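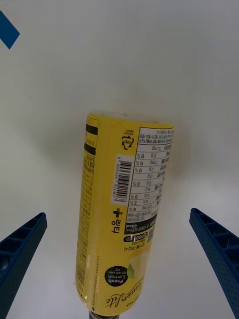

Drink bottle with a yellow label.

Session 4: Reading Flat Water After Dark

Hi everyone, and welcome back! Last time we got through boats, paddles and wet exits, so tonight is all about the lake itself and how you find your way over it when the light goes. I've paddled the Ploltau basin more evenings than I can remember and I still get turned around out there, so please don't feel silly if the map part takes a while.

Before you launch

Look at the wind on the water, then look at the trees. If the tops are moving and the surface by the ramp is flat, you're standing in shelter, and it will be rougher once you pass the point. I want you to say out loud where the wind is coming from (yes, out loud, your partner needs to hear it too).

Pick your marks

A mark is anything you can still make out in poor light: a hill, a tower, the gap in the trees at Hellness. Two marks in a line give you a range, and if they stay lined up you're going straight. If the near one slides left, you've drifted right. Do this while there's still color in the sky!

Using the compass

From the Proltville ramp, the bearing to the Hellness gap is 241 degrees on our club map, already corrected to magnetic. To come home, subtract 180 and you get 61. Write both on your deck slate. I like a grease pencil, pens just smear.

Keeping together

We paddle in pods of no more than seven boats, with a lead and a sweep. Nobody gets ahead of the lead or behind the sweep. White light within reach, whistle on your life jacket, and keep headlamps off unless you need them, as your eyes take a good long while to adjust again. One blast means stop and look at me, three means trouble.

Try this at home

You're 300 yards off the ramp, the wind is on your left cheek and your bow keeps swinging toward it. Which side do you edge, and do you drop the skeg? Musa Osagie will go over answers before we launch next week, and he does like to pick on the back row.

Reading: the Tóth handout, the pages on wind and drift. Skip the tide tables, we're on a lake.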